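From: Tomoyo Tsuji
To: kubo-sim-rules
Subject: Re: [kubo-sim-rules] Draft 2, grasp episodes on countertops

Eino Juntunen wrote:

> I went through the draft with the Lerkon set open next to it.
> Section 4 says an episode is valid "if the object is held." Held
> how? Skarphéðinn and I labeled the same 39 episodes and split
> on most of the ones where the part never leaves the counter.
> Also, is the arm base allowed outside the camera view or not?
> Section 5 can be read both ways.

Eino,

Agreed on both. "Held" was carried over from the Edwood rules, where every episode ended with a lift and the word did no harm. Kitchen episodes include many where the gripper closes and the part stays on the surface.

Proposed text follows. Please comment on the wording by item number.

1. Separate labels. Use "contact" when a finger touches the object in the simulator's contact log, "grasp" when both fingers do, and "lift" when the object has no contact with the counter for 2 seconds. The labels are set from the log, never from the rendered view. A still like the one under this item gets no label by eye. The fingers point down at a white cylinder on the marble and it looks grasped, but the render does not give contact state. 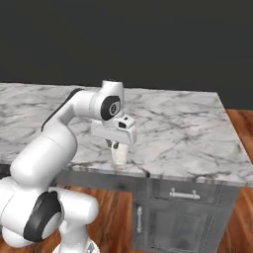 2. Base visibility. The base may be partly or fully outside the view. The elbow joint and the gripper housing must both be inside it at the moment the label is set. Joint numbers on the caps may be left on.

3. Surfaces. Strongly veined stone textures are allowed. Record the texture name in the episode header, so that results on plain and patterned counters can be split later.

4. Rejected episodes. Keep them, with a reason code. Itsuki's check of the Skullville export covered 1,684 episodes, and some 2 percent had no code at all. Those go back to the submitter.

Open point: Aoi wants the lift time in item 1 given in simulation steps. I would keep seconds – step size differs between sites, and converting is a single line in the loader. If anyone runs with a variable step, say so now.

Skarphéðinn, could you relabel your half under item 1 before Eino does his? I would like the two passes done separately, with no shared notes. Draft 3 goes out in September with whatever is settled by then.

Tomoyo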